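The Chore Test
By Haziq Lumbantobing

Every spring someone asks me whether it is time to stop hiring for the packing room and wait for the robots. I ran the packing side of a mail-order kitchen shop, Pranell, for 11 years, and I still help out there on Wednesday mornings. My answer has changed a little over the years. It has not changed as much as the people asking would like.

Machines have been doing chores for a long time. A dishwasher is a chore machine. So is a dryer. What they have in common is that a person does the awkward part. You scrape the plate and find a slot for it, and later you take it out and put it in the cupboard. The machine does the part that stays the same every time, inside a box built for that one purpose.

The packing room works the same way. We have a tape machine from Venckus that closes cartons all day and rarely jams. It closes one shape of carton in 3 sizes. Give it a carton with a bulging lid and it stops, and somebody walks over and pushes the lid down. I have no complaint about that machine. It was sold to us as a carton closer and it closes cartons.

The awkward part is what the new two-armed robots are meant to take on. Cloth is a good place to look if you want to judge them. A plate keeps its shape when you pick it up. A canvas bag doesn't. The handles flop over, the strap curls, the top edge folds under, and the bag you put down is a different shape from the bag you picked up. People handle this without thinking because they feel the fabric and correct as they go. A gripper has to get hold of the right layer at the right spot.
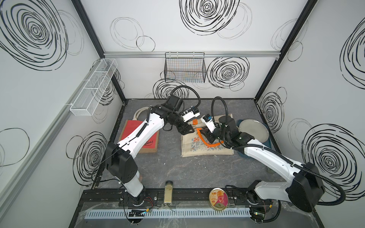

Will a robot be folding the laundry in an ordinary house within 5 years? In a few houses, slowly and with somebody nearby to help it; in most houses, people will still be doing it themselves.

I say that as someone who wants the thing to work. Folding is dull and hard on the wrists, and I would gladly give it up. But I have sat through enough sales visits to be careful about what I count as done. A folded towel in a video tells me that a towel was folded once. I want to know what happened with the next 60, who laid them out, and how long a person spent sorting out the bad ones.

Last year Grukisside, a contract packer across the road from us, tried a bagging arm from Vornach. The floor lead there let me watch it for an afternoon. It was good with boxed goods and fair with jars. With tote bags it was slow, and when it got a handle caught it would try the same move again until a worker freed it. By the end of the shift that worker had been standing beside it most of the time. They kept it for the boxes, and I think that was the right decision.

There is also the matter of where these machines work well. In a workshop the arms are bolted down, the lighting stays put, and the things to be handled are set out within reach. My kitchen table has mail on it and a cat under it. Getting from the first place to the second is a bigger job than it sounds, and I would put more money into that part than into making the arms faster.

So I tell the people who ask to keep hiring. If a machine can take one dull step off a worker's hands, buy it for that step and check the hours after a month. Ask to see it handle your own goods, straight out of the bin, with the salesman's hands in his pockets. If they want to bring their own bags, ask them to come back in April.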